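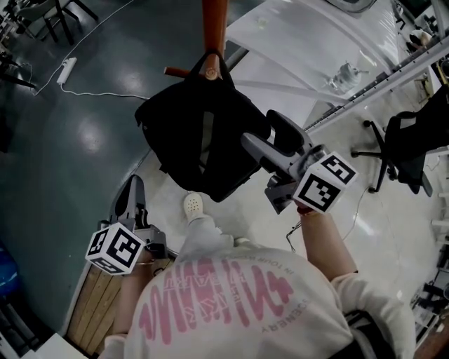 I have a strong opinion about where bags go, and I've bored enough dinner guests with it that I may as well write it down. Bags should hang! On a peg, at about elbow height, right by the door you use every day. They shouldn't go on a chair or in a closet, and please, please don't leave them on the floor.

I grew up in a floor-bag house. We had a perfectly good hallway in Landry and you couldn't get down it after 4 p.m. without kicking somebody's gym shoes. My mother yelled about it for years and then bought a big storage chest, and the bags went in a pile next to the chest. (The chest filled up with wrapping paper.)

A bag on the floor slumps. Whatever you need slides to the bottom, the zipper ends up underneath, and the base picks up every bit of grit that came in on your shoes. Hang the same bag by its loop and it keeps its shape, more or less, and you can open the top with one hand and fish around for your keys. Almost every backpack has that little loop up top and I'm amazed how many people have never used it for anything.

Now, the coat stand. I know people think of them as something from a dentist's waiting room. I thought so too until last May, when I found a wooden one at the Pruton flea market for 11 dollars and carried it home on the bus, poking people the whole way. A plain pole with pegs sticking out! No drilling, so my landlord is happy, and when I moved the couch I just moved the stand too. I'd been looking at a fancy hall unit from a shop in Virnodach that cost 350, with a bench and cubbies and a mirror, and I'm so glad I didn't do it. Cubbies are just floors with walls, if you ask me.

My one rule is a single bag per peg. The minute you put a tote over a backpack over a scarf, you've built a pile that happens to be vertical, and the thing you want is always the one at the back. I also keep the heavy stuff low and spread it out on opposite sides, after a very loud evening involving two library bags and a lamp.

My sister is a closet person and says hanging bags look messy. Sure, a little. I'd still take a bag I can see over a tidy hallway and ten minutes of hunting. Hers has been "in the closet somewhere" on at least three mornings when I was standing there with the car running.

So go look at your front door tonight. If there's a bag on the floor, find it a peg. Even a cheap one will do, as long as it sticks out far enough to hold a loop.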